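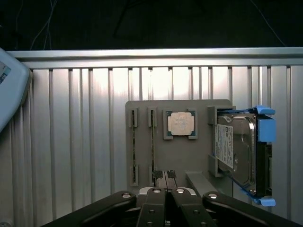 Walter Tamayo writes that my March post on the disposal of household computers was sound as far as it went, but that it passed over the matter of what is to be done with the records on them before they leave the house. He asks whether I intend to address it. I do, and I am obliged to him for raising it.

The position in our own household was as follows. Between the study, the linen cupboard and the shed at Bundden, we were holding the remains of several desktop computers, the earliest purchased when our daughter was in primary school. No inventory had been kept. Tax records, school reports, my late father's correspondence with the shire council and the greater part of our photographs were distributed among them without any discernible principle. My wife had asked on a number of occasions that the linen cupboard be returned to its original purpose.

I adopted a procedure in the autumn and have followed it since, with two lapses. Each hard drive is given a number on a strip of masking tape and entered in an exercise book. The entry states the machine it came from, if known, and the person who principally used that machine. Nothing is copied until the entry has been written. I departed from this rule once, late in the evening, and spent the following weekend establishing which of two identical folders marked "Misc new" was the later.

Copying is done to a pair of external drives bought from Smits in the main street, who were helpful and did not attempt to sell me anything larger. One remains in the study. The other is kept at my sister's place at Clonano, 65 kilometres away, and is exchanged when we visit. I am aware that online storage is available for the purpose and that many readers prefer it. Our connection at Bundden does not encourage the transfer of large quantities of anything, and I have accordingly left that question for another year.

The more difficult work has been deciding what to keep. From the drive numbered 2 I recovered 445 photographs of a single camping holiday at Lolari, the great majority showing the same stretch of river under slightly different cloud. I retained 50. My daughter has since advised that I discarded the only one in which the dog was looking at the camera, and it has been reinstated. All deletions are now held over for a month in order that other members of the family may lodge an objection.

My father's letters required no such consultation and have been kept in full. They concern a culvert. He wrote to the council over eleven years, courteously at first, and kept a copy of every reply. Several were in a word processing format that my present computer declined to open, and I was able to read them only after installing an older program recommended by the librarian at Bundden. I have printed the complete set and placed it in a ring binder. I would urge anyone holding documents of that age to open them soon and to save them in a current format while the means remain at hand.

On Walter's particular point, a drive that has been copied and checked should be wiped in full before it is surrendered. Emptying the recycle bin is insufficient. Where a drive will not start and cannot be wiped, I ask the recycling centre whether they will destroy it, and I hold on to it until I have an answer.

Four drives remain to be entered in the book. The linen cupboard was handed back last month, with the exception of the bottom shelf.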